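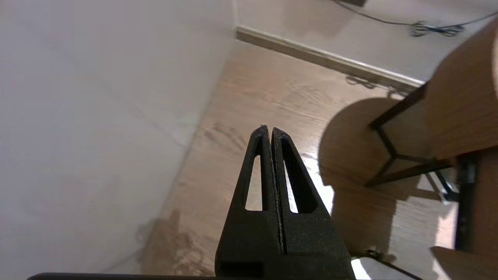

Robots in Guest Rooms: House Rules, Frequently Asked

By the Skestico Room Standards Desk
Updated April

Who do these rules apply to?

Anyone running an arm in a furnished bedroom on a Skestico floor. That includes the Orisel crew, who wrote half of them, and the Zuccaro crew, who inspired the rest.

How close can the gripper get to the bed?

Keep 30 centimeters between the gripper and any bedding unless the task is the bedding. Sheets have folds and fingers have slots, and the two find each other. Fingers stay closed whenever the arm is moving between jobs. 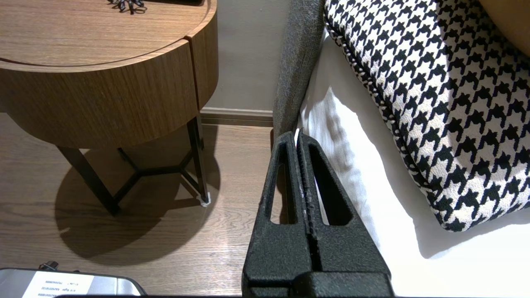

Fingers together beside the bed. The houndstooth cushion counts as bedding.

Is there a speed limit?

Yes: 300 millimeters per second in open space, and 36 within reach of furniture. We know 36 is slow. You may bring a book.

May the robot open the nightstand?

If opening it is on the task sheet, yes. Approach from the front, stop short of the rim, and check where your cables are before going any further. People plan a lovely path for the gripper and forget the bundle of wiring traveling with it. 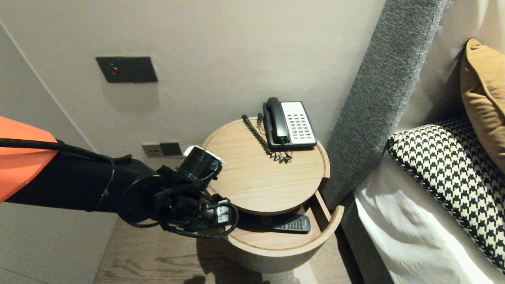

Gripper at the front of the nightstand, remote control in the open compartment.

What about the remote?

One item per grasp. Put it back where you found it, buttons up. Guests will forgive a great deal, but they do want the TV to work.

And the phone?

Treat the cord as part of the phone, including the bit that has wandered across the table. Lift the handset only if the task calls for it, and have a person at the stop button when you do. Calling the front desk by accident gets written up as an incident. The front desk insisted.

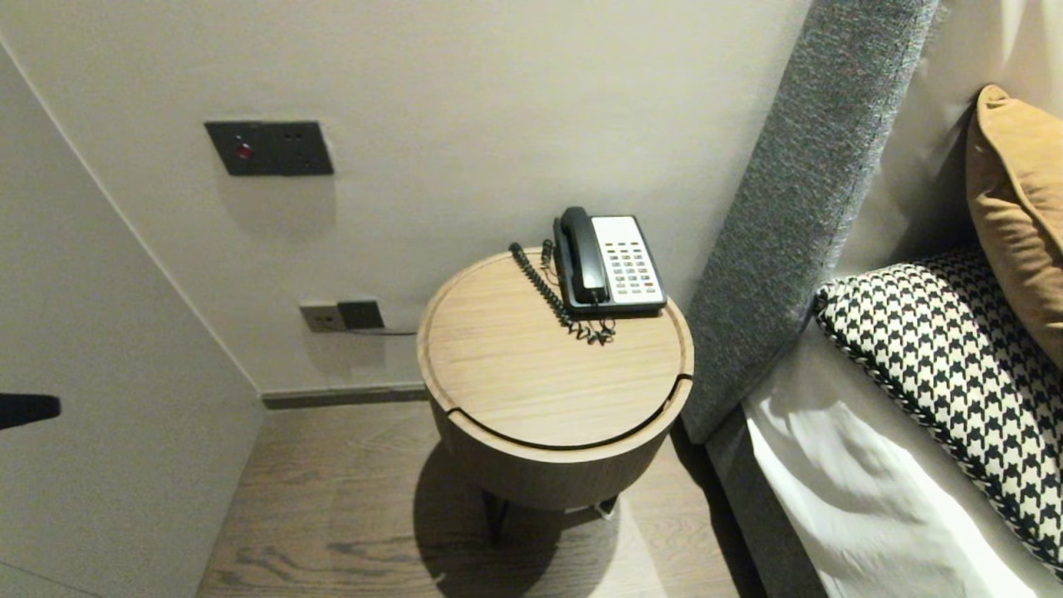

Photo: Skestico / Irnent pilot floor

Do I have to log near misses?

Yes, within 2 hours. "It nearly touched the lamp" is a fine entry. "All good" is not, and we've read it plenty.

Can I get an exemption?

Send the form to the standards desk before the run. Forms sent after the run are filed under incidents.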